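Print this page | E-mail this page

January 30, 2025
Posted by the course office, Groketport Evening College

Home Food Preservation, session 4 notes – Vinegar pickles

Notes from the session, typed up fast, so check anything odd against your own. Handout with the recipes is separate.

Two kinds of pickle. Fermented – salt brine, bacteria make the acid, takes weeks. Did that in October with the fall group, not repeating it. Vinegar or "quick" pickle – you pour the acid in. Tonight is all vinegar.

Why it works. Most of what spoils food can't grow once the food is sour enough. The number to remember is pH 4.6. Under that, the botulism bug can't grow and you can use a plain boiling water bath. Over that, pressure canner, no exceptions. Plain cucumbers, beans, beets, carrots, onions are all over it. They only become safe when the vinegar has gone all the way in to the middle of the piece. So thick chunks take longer, whole beets a lot longer.

Vinegar. 5 percent acidity, printed on the label. If the label doesn't say, don't use it for canning. White distilled keeps color clean. Cider is rounder, browns pale stuff like cauliflower. Wine vinegars vary, read the bottle. Homemade vinegar – fine on salad, never in a jar for the shelf. You don't know the strength.

Do not cut the vinegar. Too sharp for you, add sugar. Sugar hides the sourness and leaves the acid where it is. Adding water changes the recipe and then it's not a tested recipe any more.

Salt. Canning or pickling salt. Table salt won't hurt you but the anti-caking stuff makes the brine cloudy, and then you can't tell if cloudy means spoiled. Kosher is OK by weight, not by the spoon, flakes take up more room. In a vinegar pickle the salt is mostly taste and texture, so you can go lower. In a fermented one you can't.

Water. Hard water = cloudy, sometimes a gray look. Boil it, let it stand overnight, ladle off the top. Or buy a jug.

Cucumbers. Pickling types, small, bumpy, not waxed. Wax keeps the brine out. Take a slice off the blossom end, a sixteenth of an inch is plenty. There are enzymes there that make the whole thing go soft. Which end is the blossom end? The one without the stem scar. If in doubt slice both.

Use them the day they're picked if you can, the next day if you can't. Ice water for a few hours helps tired ones. Hollow ones float, put those in relish. 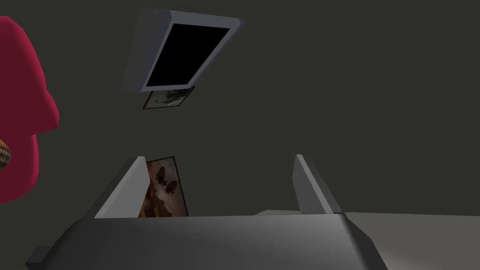

Crispness, continued. Calcium chloride, sold as pickle crisper, goes straight in the jar, follow the packet. Grape leaves – people swear by them, they do a little, but only if you left the blossom end on. Alum – old recipes. Does nothing much in a quick pickle. Lime works but has to be soaked out and rinsed again and again, and lime left behind eats up your acid. I'd skip it for this class.

Spices. Whole, not ground. Ground clouds the brine and leaves sludge at the bottom. Dill heads better then dill leaf. Mustard seed, peppercorns, coriander, bay. Old spices taste of dust, smell them first. Garlic sometimes turns blue or green in acid. Harmless. Looks terrible. Peel it fresh and it happens less.

Pans. Stainless or unchipped enamel. No copper, brass, iron, galvanized. Acid pulls metal out and you get odd colors and worse.

Jars. Run a finger round the rim, any nick and it's a flower vase. Wash hot and soapy, keep hot till you fill. If the processing time is under 10 minutes the jars have to be sterilized first, boil them 10 minutes. Ten or more, clean and hot is enough. New lids every time. Bands can be reused if they're not rusty.

Filling. Pack snug, don't crush. Hot brine over. Headspace for pickles is half an inch mostly – check the recipe. Bubbles out with a plastic spatula or a chopstick, not a knife. Top up after. Wipe rim. Lid, band, fingertip tight. Means stop when it resists. Cranking it down traps the air and the lid buckles.

Processing. Water at least an inch over the lids. Timer starts when it's back to a full boil, not when the jars go in. Heat off, wait 5 minutes, lift straight up, onto a towel, no drafts. Leave alone for 12 to 24 hours. Don't press the lids to make them pop!!

Altitude. Times in the handout are for sea level to 1,000 feet. Higher up, water boils cooler, so longer in the pot. Groketport is fine at 155 feet. Anybody up at Mivanano is over the line and needs the second column.

Low temperature method (for cucumbers only, and only where the recipe says so): 180 to 185 degrees F for 30 minutes. Gives a crisper pickle. Needs a thermometer you trust and someone standing there. Drops under 180, it's not safe.

After. Bands off, press the middle of the lid. If it moves it didn't seal, into the fridge and eat that one first. Label and date. Cool dark shelf. Wait 4 weeks before opening dills, they taste of raw vinegar till then. Best inside a year.

Throw out, no tasting: bulging lid, spurting liquid, slime, mold, bad smell. White sediment in a firm, good smelling jar is usually just spices or salt.

Refrigerator pickles. Same brine, no water bath. Not for the shelf, ever. This is where you can play around with less salt, rice vinegar, whatever. Red onions ready in an hour. Carrots overnight. Eat in 2 weeks.

For next time – read the Poltia booklet, relish and chutney chapters, up to page 22. Bring an apron, 2 pint jars with new lids, and a towel. Onions and vinegar are supplied. Rawat Hardware has pint jars by the case if you're short, wide mouth are easier to pack.

Homework: find a family pickle recipe and work out how much vinegar to water. If it's less than half vinegar bring it in and we'll talk about it, don't can it untill then.

Print this page | E-mail this page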